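## 4. Working rules for hand-held collection in homes

By the time we came to write these rules down, most of us had already been following some version of them for a good while, and a fair part of the work was simply finding out where our habits differed.

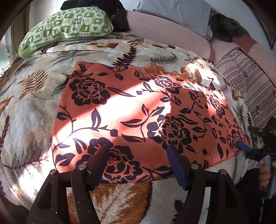
The first draft was put together by Innes Leckie for the Nustthorpe homes, and it ran to 21 rules, several of which contradicted each other in ways we're still a little fond of. After a long Monday of reading them aloud we kept six, and those six have been used for all 3027 recordings in the Haldane set.

The rule that caused the most discussion concerns light. Our early practice, borrowed from bench work, was to draw the curtains and rely on lamps, which gave lovely even colour and very little that resembled an ordinary bedroom in the morning. We now ask that daylight be left as it is. Figure 1 is typical of what follows from this: direct sun bleaches part of an orange printed cloth nearly white, while the rest stays a deep red-orange in the shade. A recording like this one is kept, and the operator marks it "mixed light" on the log sheet.

**Figure 1.** Cloth work on a bed under Rule 2 (daylight left as found). The blue fingertip of a second hand-held gripper touches the lower right corner of the cloth.

Rule 3 deals with bedding. Patterned blankets, pillows and clothes already on the bed may stay there, provided the household is happy with that, and the operator shouldn't tidy them to help the cloth stand out. We had some worry that a floral print on a leafy blanket would be too hard on the labellers at Druturthorpe, and they did grumble, quite fairly, but they asked for a second pass on only 58 recordings.

Rule 4 covers two grippers working on the same item. Each operator says out loud which corner they mean to take before closing the fingers, and cables are kept to the outer side of the bed. Hands may be in view; faces may not, and any recording that shows one is deleted the same day, before it's copied to the Tosix server.

We'd gladly hear from other groups who have settled on different wording, particularly for Rule 4, which our newer operators still find a bit awkward to say and do at once.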